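**Open day debrief – minutes, April**

Held in the back meeting room at Rernthorpe, 4:15 p.m. Ho-yin Chiu in the chair. Apologies from the Ernen office.

**1. Turnout**

The door counter gave 281 visitors, up from 245 last spring, and what a nice crowd it was! The Fleltier shuttle ran full until mid-afternoon. Signs from the parking lot were too small again. Chou will order bigger ones.

**2. Drinks bench**

Easily the busiest stop of the day. Visitors liked that the setup was so plain – a stemmed glass, a bowl of ice, a metal jigger and the gripper, all laid out on the brown sheet where people could follow every move. Several asked whether they could come back with their kids (yes, please!). Ho-yin thanked the bench team warmly and said the explanations between runs were the best we have given.
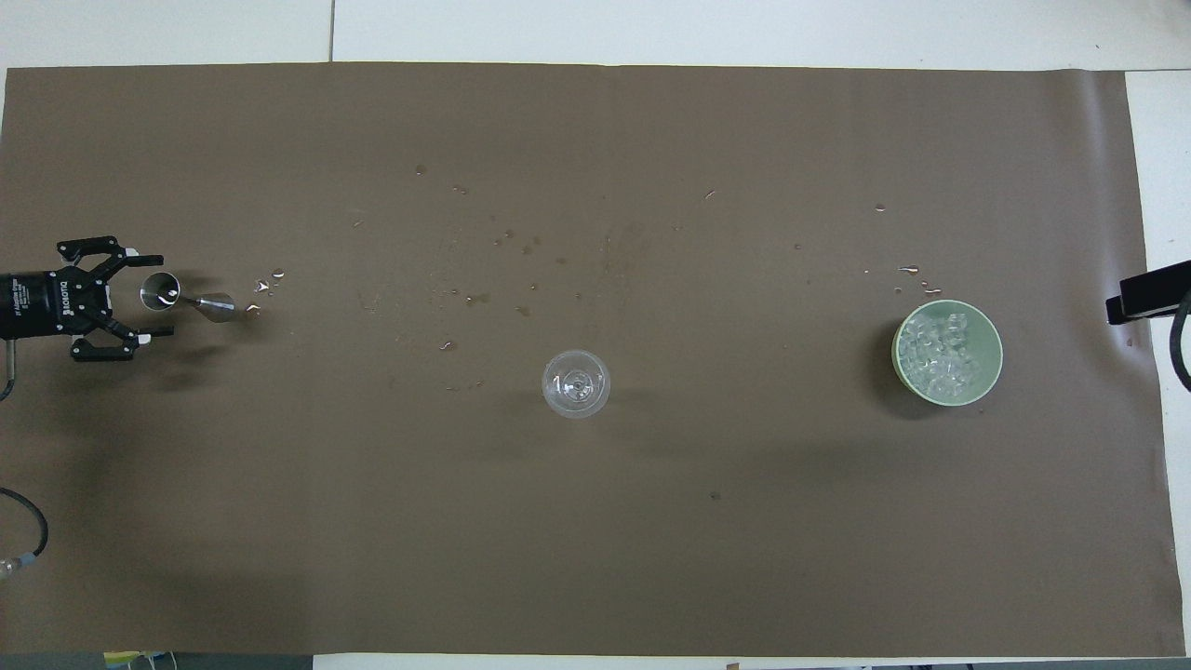
Chou felt the talk at the bench still ran too long for younger visitors, and would rather have short rounds with time for questions after each. General agreement. Ho-yin asked for a draft script of one page at most, to be tried out on the front desk staff first.

It was also agreed to keep a stack of paper towels within reach of the bench and to mark a standing line on the floor, as the front row kept creeping in.

**3. Costs**

Spending came to $1,472, including the shuttle and snacks. Coffee ran out early – double the order next time. The Ernen office still owes us its printing bill.

**4. Next open day**

Fall, date to be set. We would love 2 benches side by side if the power outlets allow it. Ho-yin to check with the building office.

Closed at 5:05 p.m.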